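Share this release: 30 shares | 0 comments

Grukport Publishes Results of Two-Arm Gripper Comparison on Bottled Consumer Goods

August 27, 2018 – Grukport, an independent test laboratory for handling equipment, today released the results of a comparison between two gripper designs for packing everyday bottled products. The work was carried out at the request of Arton, a contract packer that handles household and personal care goods for retail customers, and used finger sets supplied by Plivik and Shokri.

The comparison began in May and covered 2,940 grasps. Each design was tested under the same conditions, with the same operators and the same control software. The laboratory recorded whether a bottle was picked up on the first attempt, whether it turned in the grip during the lift, and whether the label was marked or torn by contact with the fingers.

Bottled goods remain a difficult product group for automated packing. Smooth, rounded bodies offer little for a flat finger to hold, and caps differ from the bodies below them in both width and stiffness. Loose film and torn labels add to the problem, as they can slide between the finger and the product and change the grip from one attempt to the next.

"Our customers do not send us perfect goods on a perfect table," said Meriem Younis, director of operations at Arton. "We asked for a test that included worn labels, plastic film and bottles lying in no particular order. A gripper that performs well only on clean samples is of limited use on our lines."

For this reason, the protocol called for bottles to be placed on their sides as well as upright, and for operators to work at the same table as the arms during part of each session. Cameras provided both an overall view of the work area and a close view from the gripper.

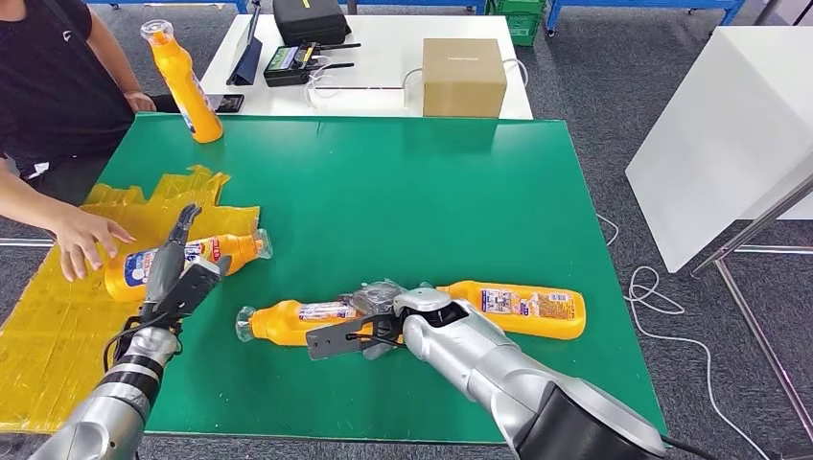
Orange bottles on the green work surface during the comparison, with both arms in use.
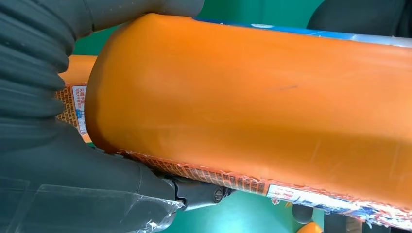
Summary of Findings

The Plivik fingers achieved the higher rate of first-attempt pickups on bottles lying on their sides. The Shokri fingers performed better when the grasp was made at or near the cap, and they were less affected by a change in approach angle. Neither design showed a clear advantage on upright bottles.

Label damage was recorded separately for bottles that began the session with an intact label and for those that did not. On intact labels, fewer than 10 grasps in the full series left a visible mark. On labels that were already torn, both designs tended to widen the tear when the bottle turned in the grip. Loose film reduced first-attempt success for both suppliers, and the laboratory recommends that film be removed before the picking station wherever the line layout allows.

"The two designs are closer in overall performance than either supplier expected," said Vratislav Kolář, head of testing at Grukport. "The differences appear when one looks at where on the bottle the grasp is made. A packer who knows how the goods arrive can make a sound choice from these results – a packer who does not should begin by finding out."

Next Phase

Arton will install both finger sets at its packing site for a further trial under production conditions. The trial will be led by Abdelkrim Sqalli and will include pouches and boxed goods in addition to bottles. Grukport will use an unchanged scoring method so that the two sets of results can be compared directly.

The full report, including the test protocol and the results of each session, is available from Grukport on written request.

About Grukport

Grukport tests grippers, arms and controllers for manufacturers and users of handling equipment. The laboratory does not sell or distribute any of the products it tests.

Media Contact
Hanane Belhaj, Communications Office, Grukport

We use cookies to improve your experience on this site. By continuing to browse, you agree to our use of cookies. Accept | Manage settings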